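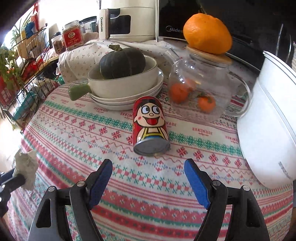 The Gristora Toledo tablecloth on my kitchen table, under rather more crockery than it needs.

Gristora Toledo tablecloth, knit print
Reviewed by Naheed Sial, Fri 30 April

I should say first that I didn't want a tablecloth with writing on it. I have a general rule about household goods that tell me things. The tea towel needn't instruct me to keep calm, and I don't need a cushion to say Home when I'm sitting in it. So the Toledo, which says HANDMADE in pinkish letters at intervals across the whole cloth, had some ground to make up.

The word is printed on, as is the knitting. There are bands of snowflake-type crosses in pink and red, teal zigzags, rows of diamonds and a scatter of little pink dots, all on white, and at arm's length you could take it for a jumper. A visiting aunt did, and tried to feel the wool. She was quite put out.

Having got that off my chest, I've grown fond of it. The pattern is so busy that a stain has to work hard to be noticed. Gravy showed. Beetroot didn't, or it landed on one of the red bits and I never found it, and I'm not going looking. It goes over the rounded edge of the table nicely instead of sticking out in a stiff little shelf like my last one, a Fonero, which had the drape of a cereal box.

Washing: fine at 30, fine at 40 when I forgot. Mine has been through 11 washes and the teal is as loud as ever. It does want ironing. The packet says it doesn't, but the packet isn't having people round. Fold lines stayed put for a fortnight until I gave in and got the board out.

The main drawback is that it argues with anything you put on it. Plain cream plates are all right, and so is the cream bowl with the green handle, particularly with a squat green pumpkin sitting in it. The glass teapot with the wooden lid gets away with it too, even full of tangerines (two, small, leaves on – I don't make tea in it). But the red can with the cartoon boy on it, all eyes and tongue and yellow straps, is a lot of cheerfulness to face across a table before nine in the morning. Patterned china is out of the question.

Are there snowflakes on it in April? There are. I've decided they're crosses.

I looked at the Prornov version as well, which has the same sort of bands in grey and no lettering. It felt thinner and made me think of a dentist's waiting room, so it went back.

Four out of five. I'd give it the fifth if they did one that kept its mouth shut.

166 people found this review helpful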